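Hatamlow: two cups and one simulated hand
Data card and notes, Sep 12, 2021
Written by Tamara Văduva

Hi! If you found this folder through the Wikbridge mirror, welcome, and please read at least the part about the splits before you train on anything. I put this card together from my own notes and a long email thread with Darius Pascu, so it wanders a bit.

Why I made it

My sister keeps asking me when a robot is going to clear her kitchen table. She has three kids and a lot of plastic cups, so it's a fair question, and my answer is still "not for a while." I wanted something I could point to when I say that. Most of the demos people send me show a machine folding a shirt once, on a good day, with cheerful music. I'd much rather look at one dull chore, over and over, and see where it goes wrong. So Hatamlow is about getting hold of a cup when there's another cup close by. That's the whole chore. No dishwasher, no stacking, no pouring.

What's in it

There are 209 episodes, all of them rendered. Nothing here comes from a real kitchen. Each episode comes with the camera frames, the joint positions for arm and hand, and a short text note that I typed myself (sorry about the spelling in the early ones). Frames are saved as PNG. Joint positions are plain CSV with a header row, and the time column is in seconds from the start of the episode, so you don't need to do any clock math.

The notes are worth reading, by the way! Viorica Nistor went through them over the summer and fixed the ones where I'd mixed up left and right, which was more of them than I'd like to admit.

What the work looks like

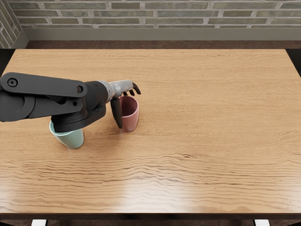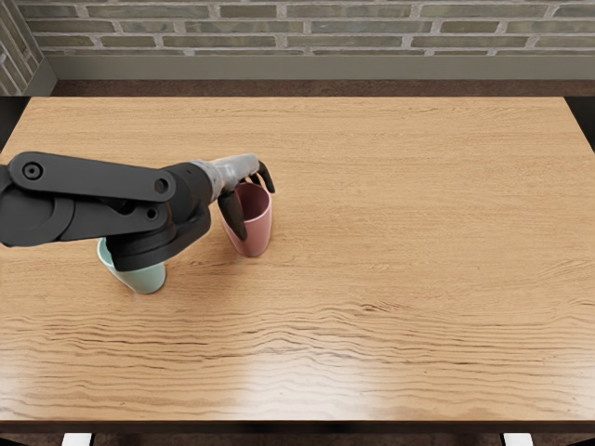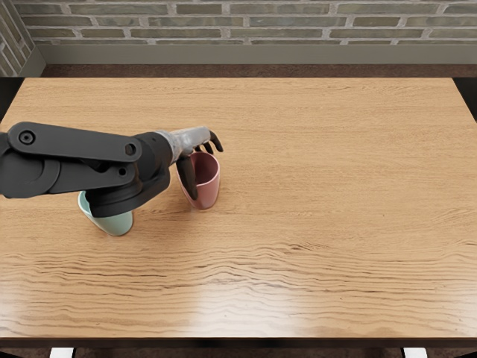 Simulated frames: the hand at the pink cup, with the mint-green cup under the black part of the arm.

I spend most of my time staring at the thumb and fingers. A person picks up a tumbler without thinking about where the thumb goes, and they also know where their elbow and wrist are while they do it. A policy has to work all of that out, and the arm is bulky compared with the hand at the end of it. If you only score the fingers, you'll miss the times the rest of the arm gives the neighboring cup a shove. Please score both. I've left a column called neighbor_moved in the episode table for exactly this, and you'd be surprised how many people skip it.

The camera view gets blocked, too. The arm hides part of what it's working over, and I left it that way on purpose, since a household machine won't always have a perfect view either. If your method needs the full rim of every cup in every frame, this set will make you unhappy.

Splits

I held out 60 episodes for testing. Please leave them alone until you're done tuning. The list is in heldout.txt and it hasn't changed since the first upload. Tsion Gebremichael asked for a separate validation list and I haven't made one yet, so carve your own out of the rest and say in your write-up how you did it.

Can it do the chore yet?

My own opinion: in simulation, sometimes, if the cups stay put and you're patient. On a real table with juice on it, I wouldn't bet a dinner on it. Friction in the simulator is my best guess, and the cups are stiffer than the cheap ones at my sister's place, which buckle when you squeeze them. Remedios Barredo tried the same reach on a shop-floor setup at Rotcombe and told me the parts bins were easier than my cups, which made me feel a little better.

Known problems

- A few early episodes have a one-row gap in the CSV. The loader fills it with the row before.
- Lighting and table texture don't get varied nearly enough. A model trained only on this will probably get attached to the wood grain.
- The stanciu loader (named after the street I lived on) needs the old config format. I'm moving it over in version 2.
- No text note says how hard the hand was squeezing. I didn't log contact forces, and I regret it.

Using it

Research and teaching are both fine, and so is messing around at home. Please don't use results from here to claim that a product is ready for anyone's kitchen. If you find a broken episode, open an issue with the episode name and the row where it goes strange, and I'll get to it, usually on a weekend.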